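Flondeo extends robot packing trial at Warkside depot after staff ask for a second bench

September 9, 2019

Grocery supplier Flondeo is to extend its trial of two-armed robots at the Warkside depot, following a first run that began in April. The robots handle bagged fruit and vegetables, a job that has always been done by hand at Warkside and that the people who do it have long described as the most tiring part of the shift.

The trial was set up with Jultgate, which builds the benches and writes the software, and it runs alongside the normal packing lines. A second bench will be fitted in the old label store next to the staff canteen. Flondeo has agreed that every packer at the depot will be offered time on it.

Warkside employs 199 people, of whom 91 work in produce. No jobs have been lost through the trial and none will be lost through its extension. Flondeo put that in writing to staff before the first bench was switched on, and the same letter has been sent out again this month with the new dates in it.

What has changed is the shape of the working day. Packers used to spend a full shift reaching across a table, picking up a bag, turning it to check the contents and putting it down again. Those on the trial now split the shift in two. One half is spent on the line as before. The other is spent at the bench, where they set out the bags, watch how the arms cope, take over when a grip goes wrong and write up what happened.

Lai-ching Shek joined Warkside as a packer and now leads the bench team on the early shift. She was one of the first to put her name down.

"I wanted to see it up close before I made my mind up," she said. "The first week was slow, I'll admit that, and we all got very good at picking things up off the floor! But then you start to notice what it finds hard, and it's the same things we find hard when we're new. You say to the engineers, look, you don't go for the corner of a bag, you go for where the weight is — and the next week they've changed it and it's doing what you told it. I went home and told my whole family."

Her wrists, she added, are a good deal happier for it. "I used to put a support on before I'd even had breakfast. Now it lives in my locker."

Each member of the bench team receives 35 hours of paid training, all of it in working time. It covers safe working near the arms, how to stop and restart them, how to guide them through a movement and how to keep a useful fault log. Staff who complete the training move up a pay grade and stay on it whether or not they go on working at the bench. Flondeo had first planned to pay the higher rate only for hours spent with the robots. Packers argued against this during the early talks, pointing out that the training would be of use to the depot either way, and the company changed its plan.

The logs have become the heart of the project. More than 2000 entries have been written so far, most of them a line or two long, and Jultgate's engineers read them every morning before they touch the software. Early entries were mostly about bags slipping. More recent ones are about awkward shapes, stiff leaves that poke at the film, and seals that catch on the bag next door. One packer's suggestion, that mixed bags should be set close together as they are on a busy day and not spaced out neatly, is now the standard way of laying out the bench.

The system that plans the grips is known at the depot as Hung, after a running joke about bags left dangling in mid-air while it decided what to do next. It decides a lot faster these days, but the name has stuck and Jultgate now uses it too.

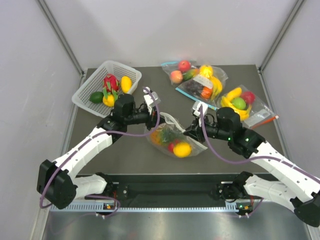
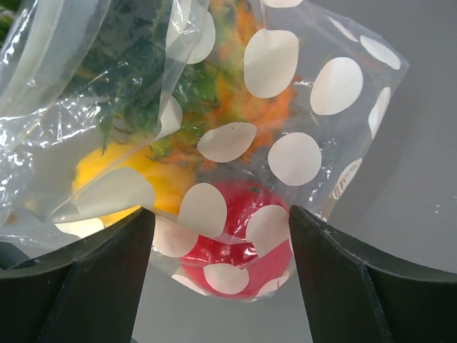
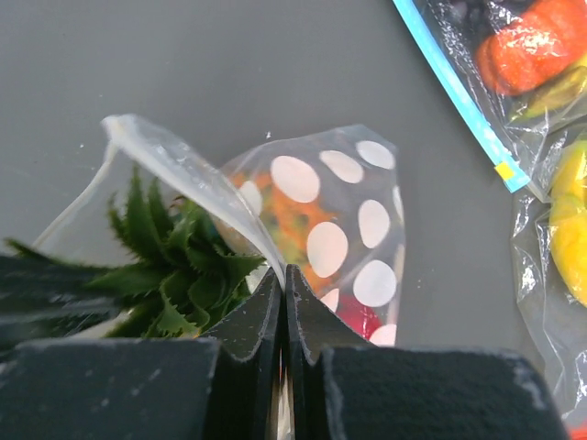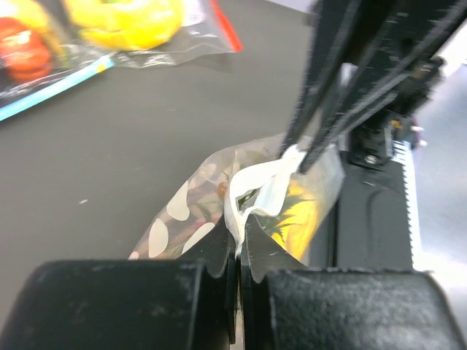 Bench work at Warkside is organised in short spells, with two packers sharing each one and swapping between setting out and logging. Loose fruit and firm boxes were left out from the beginning, as the packers felt that bags were where help was most needed. A clear bag shifts and creases as soon as it is touched, and what is inside shifts with it. The polka-dot bag held up between the two black fingers, with its red vegetable sitting at the lowest point, is the sort of load that new starters are taught to respect: the contents are mixed, and the film gives no firm edge to hold. Pineapple crowns in a bag are another favourite for testing, and have a page of the log to themselves.

There is still plenty that the robots cannot do. They do not judge ripeness, and they are not asked to. Checking for bruising, reading the mood of a delivery and deciding what should be sent back all remain with the packers, who say they now have more time to do these things properly. Speed is not being measured at this stage. Flondeo and Jultgate both felt that a race against the line would teach them very little and would put people off taking part.

The second bench will bring in the late shift for the first time. Late-shift packers asked for it at the last depot meeting, where they also asked for better lighting in the label store and a proper place to sit while writing up the logs. Both are being fitted along with the bench.

"People come over on their break to have a look," said Lai-ching Shek. "They ask can it do this, can it do that, and half the time we say, we don't know, go and get one and we'll try it. I've been here a long while and I've never had so many people wanting to talk about bags."

Families of Warkside staff will be invited to see both benches running at an open afternoon once the new one is in place. Flondeo will share the bench team's written findings with its other depots when the extended trial ends. Any depot that wishes to start a trial of its own will be visited first by packers from Warkside.

Ends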